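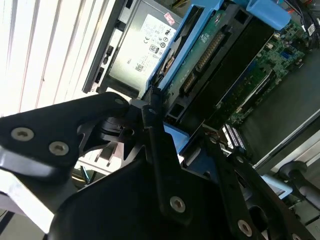

Daiane Leite asked that the minutes begin with her objection, as raised at the May meeting and held over: that the change on the dismantling line had been presented to staff as a matter of equipment, when for those on the benches it was a matter of grades, hours and who answers for a damaged drive.

The Chair accepted the wording and it was entered.

## 1. Minutes of the previous meeting

Agreed, with one correction. Under item 4, "Multer contract" should read "Multer trial".

## 2. Desktop computer line

The Operations Manager reported that Rinside now received about 2,000 desktop units a month for dismantling and reuse. The robot cell supplied by Multer was being used on opened towers, for the removal of drives and power supplies. Opening the case, freeing the cables and checking labels remained with the bench staff.

Staff side noted that cable work was the slowest part of the job and the hardest on the hands. If the arm took the drives and people kept the cables, the variety of the work would be reduced. Management acknowledged the point and undertook to look at rotation between the benches, the cell and the test room.

It was asked whether a member of staff would be required to stay at the cell throughout a run. Management confirmed that this was so for the length of the trial. Staff side requested that the duty be counted as bench time for breaks, and this was agreed.

## 3. Grades and training

There were 14 posts on the line. Management stated that none would be removed during the trial and that any later proposal would come to this meeting first. Staff side asked for the same assurance in writing. Agreed.

Training for cell operators had been given to 6 staff. The remaining 8 would be offered places before the trial closed. It was noted that the course supplied by Multer was held at the Sakai site, and that travelling time had not been paid on the first round. Payroll to correct.

A request that trained operators move up one grade was not agreed. Management wished to see the job description first. Staff side recorded its disagreement.

## 4. Responsibility for damage

The present rule places responsibility for a damaged drive with the person whose number is on the job sheet. It was agreed that this could not stand where the arm had handled the part. Until a new rule is written, such sheets are to be marked "cell" and carry no staff number.

## 5. Any other business

Lockers for the Jendine agency staff were still outstanding.

## Actions

- Written assurance on posts: Operations Manager
- Draft rotation plan: Operations Manager and Daiane Leite
- Travelling time, first round: Payroll
- Revised job sheet: Quality
- Lockers: Facilities

The meeting closed at 3.40 pm.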